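I finally did something about the drawer of odds and ends that used to live in the hall. It had been full since before we moved to Fonetthorpe, and every time I needed one small thing I had to tip half of it out.

The bins came from Keskinen, three of them, none matching. I had meant to buy a set but the set was 47 dollars and these were loose on a shelf near the register for 6 each. I don't mind that they differ. The red-orange one is the one I like best and it has stayed out on the table ever since.

My rule this time was one kind of thing to a bin and no lids. I have owned boxes with lids. I put something on top of the lid, and then something on top of that, and by February I have bought a second pair of whatever was inside. Open bins get dusty — I wipe them out on Monday with the rest of the room.
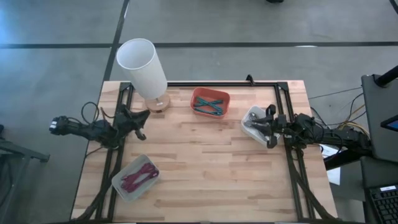

Do the bins need dividers inside? I tried cardboard ones for a week and took them out again, and with a single kind of thing in each bin I haven't missed them.

The table is butcher block and I oil it twice a year. Reinhold Meinecke told me to sand it with 200 grit first and not to go any finer, so the oil can get in. I had been using 800, and the oil sat on top and stayed tacky for days. It took an afternoon to fix. The darker streaks come up nicely after a coat.

The lamp has a white shade and a round light-wood base, and it goes toward the back so I have the middle of the table for working. I used to keep it in the center and moved it every time I sat down.

Next is the shelf under the stairs, where the paint cans are. I want to measure it before I go back to Keskinen, and I still need to return the Stuten hooks that were too short.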